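Chapter 4
Does the Clue Play Fair? Judging Tabletop Deduction Games
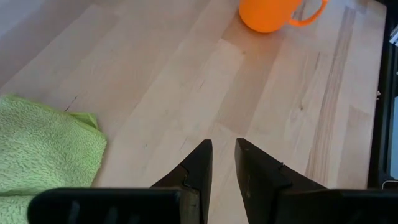 Figure 4.1 A pale wooden tabletop with an orange mug.

Publishers of deduction games like to promise that every case can be solved by anyone who pays attention. The promise is printed on the box, repeated in the rule book, and seldom tested. In this chapter we test it.

Take Turholm, a one-evening game in which players sift letters and train tickets to name a poisoner. Its makers claimed that most groups reach the right answer. Halldóra Thorlacius collected score sheets from 686 groups and found that plenty of them did name the poisoner. Far fewer could say how they knew. With only four suspects on offer, a group that guesses will be right a quarter of the time, and the publisher's claim made no allowance for that.

Nasta has a different problem. It comes with 22 sealed envelopes, and players may open a hint whenever they are stuck. Did a group that opened nearly all of them solve the case, or did it read the solution in installments? The rule book calls both a win.

We should be just as careful with praise from players. The Waltley survey gathered 1,241 replies, and over 900 of them called their last game "fair." The form never said what fair meant. Some people seem to have meant that the ending made sense once it was read aloud, which is a much lower bar than being able to work it out beforehand.

Section 4.1 sets out Hauksdóttir's test, which asks whether the needed facts were in the players' hands before the final envelope was opened. It is a strict test, and we will have some complaints about it too. Before reading on, write down the last mystery game you finished and the clue that settled it for you. If you can't recall the clue, make a note of that.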